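Unit 7: Storing Family Papers and Small Collections

Course handout, Local Records and Home Archives. Prepared by Oanh Đàm for the Ciltudent evening programme. Students should read this handout before the practical session and bring it with them.

## 7.1 Purpose of the unit

Units 5 and 6 dealt with sorting and listing. The present unit deals with where sorted material is kept once the list has been made. Most family papers are lost slowly, through damp, light, poor handling and repeated moves from one cupboard to another. A collection that has survived a century in a drawer may fade within a few summers on a sunny shelf.

The unit does not cover repair. Torn, mouldy or badly stuck items should be set aside in a separate folder and noted on the list as "not opened".

## 7.2 Choosing a container

Archive-quality card boxes remain the usual choice for loose letters, certificates and unbound notebooks. They keep out light, and card softens the effect of small changes in the air around it. They offer little protection against a leaking pipe. 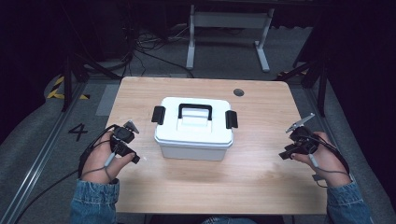
Plastic is often chosen by households that must store papers near a kitchen or bathroom, and the course accepts it on certain conditions. The plastic should be polypropylene or polyethylene, and the contents must be fully dry before they are packed. Clear or frosted sides let in light, so a box with a translucent body of this sort belongs inside a closed cupboard. A lid held by a clip on each side is preferred to one that merely rests in place, and a carrying handle on the lid should be used only when the load is light. Heavier boxes are lifted from beneath with both hands.

Students sometimes ask whether a sealed box is better than one that admits some air. For paper, a very tight seal can hold moisture in. Boxes kept closed for long periods should be opened in dry weather and the contents looked over. In the Drevidance case study, a set of 200 letters was packed in January in an unheated room and left shut until the summer, by which time the lowest bundle had begun to show spots.

## 7.3 Packing

Papers should be packed flat wherever their size allows. Folded sheets are opened once, gently, and left open. Rusted pins and paper clips are removed if they come away without force. Rubber bands are always removed.

A box should be full enough that its contents do not slump, and loose enough that a folder may be drawn out without dragging on its neighbours. Gaps are filled with crumpled acid-free tissue. Newspaper is not suitable. 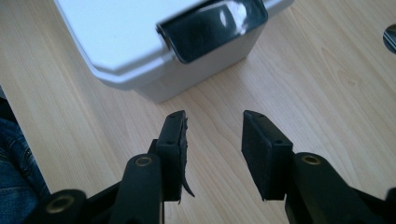 Photographs are packed apart from letters, each in its own paper or polyester sleeve. Negatives are packed apart from both. Where a photograph was found inside a letter, a slip of paper is left in its place giving the new location, and the same note is entered on the list.

## 7.4 Labelling

Each container carries a label on one short side, written in pencil or pigment ink. The label gives:

- the name of the collection
- the box number
- the first and last item numbers held
- the date on which the box was last checked

Labels on the lid alone are not accepted for coursework, as lids are easily exchanged. The Trình collection, which holds 2,000 items in 19 boxes, had to be listed a second time after two lids were swapped during a house move.

## 7.5 Preparing a work surface

Sorting and packing are carried out at a table that has been wiped and allowed to dry. Food and drink are kept out of the room. Hands should be washed and dried; cotton gloves are needed only for photographs and metal objects — they make thin paper harder to handle safely.

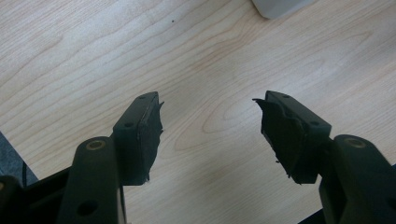 *Fig. 3. Wooden table surface.*

Light-coloured surfaces show dust and loose fragments more readily than dark ones. Any fragment that has come from a document is placed in a small envelope and filed with that document.

## 7.6 Coursework

Pack and label one box from your own collection, or from the Gusico practice set. Submit the list for that box together with a written account of one page, stating the container chosen, the place where it will be kept and the date of the next check.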